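The Basket System, Six Months In

I said in November that I would try one of these labeling systems properly before making fun of it.

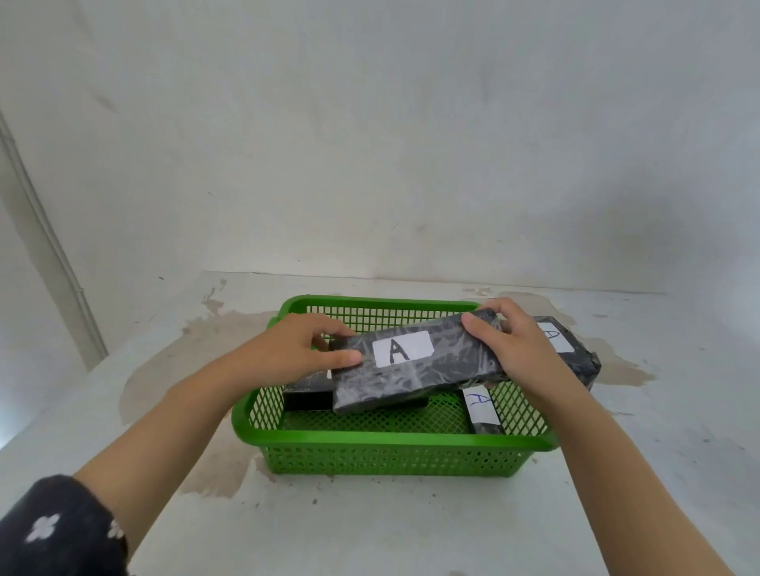
So I have tried it. The system I picked is the one from the Dustenier newsletter, mostly since my sister-in-law kept forwarding it to me. You give every category a letter. You wrap or box the things in that category. You put the letter on the wrapping, big, in marker, on a white sticker. Then everything with the same letter goes in the same basket, and the basket lives in one spot forever.

According to the newsletter this will "give you back your weekends." I have kept an eye on my weekends and they are about where they were.

I will start with what I can't argue with. A plastic basket on a concrete floor is a good idea. We used cardboard for years in the garage and every spring the bottom of at least one box came away in my hands. The floor out there has stains older than our mortgage and I have given up on scrubbing them. I did try a product called Grornico on one corner, which promised to lift "any mark from any masonry," and what I got was a slightly cleaner smell. Mesh baskets don't care what the floor is doing. You can hose them down, and you can see in from the side, more or less.

Green was what the store had. The system wants each letter to have its own color of basket, and I am not driving to three stores for that.

Now the wrapping. I went back and forth on this for weeks. The idea is that if things are wrapped to roughly the same shape they stack, and if they stack you use less room. Fine. But a wrapped block is a wrapped block. Once it's dark and creased and looks like every other one, the sticker is doing all the work, and the sticker says A.

A what? That's my trouble with the whole thing. A is for the category, and the category is in a notebook, and the notebook is in the kitchen. I have stood in that garage with a block in my hands, reading the letter A, knowing no more than I did before I picked it up. The newsletter says you will "internalize the key" in two weeks. I had mine down to the letter D before I started mixing up B and C, and I'm a person who still remembers her childhood phone number.

I wrote to Hanne Blöndal about it, who has been doing this longer than I have and is more patient. She said I was supposed to put a number after the letter. A1, A2, and so on, and then a line for each in the notebook. I looked at the newsletter again and there is nothing in there about numbers. So either she has improved it or I missed an issue. Her notebook runs to 116 lines – I asked – and at that point I'd say what you own is a small library with no books in it.

There is also the matter of which side the label goes on. I stuck mine wherever my hand happened to be. Then you drop a block in on its end and the letter is sideways, or it's facing the wall of the basket and you have to lift it out to check. An A is readable sideways. I'm told people have real problems with N and Z.

What did it cost? The baskets, stickers and markers came to 47 dollars, and I already had the wrapping. The Mutbridge shelving they recommend to go with it was 632 dollars before delivery, and I closed that tab pretty quickly. Baskets sit on a floor. That's where mine are going to sit.

I should be fair. My husband, who ignored the entire project, went out last month to find something and was back in under five minutes with the right thing. When I asked how, he said he'd looked for the green basket. Not the letter. He hadn't noticed there were letters.

So what I'm keeping is the baskets. I'm also keeping the wrapping for anything that gets dusty, which out there is everything. The letters I'm going to replace with words. Actual words, in marker, on the same white stickers, on the top and on one end. If the word doesn't fit I'll use a bigger sticker.

I still have most of a roll of the small ones, if anybody local wants them. Leave a comment and I'll put them on the porch.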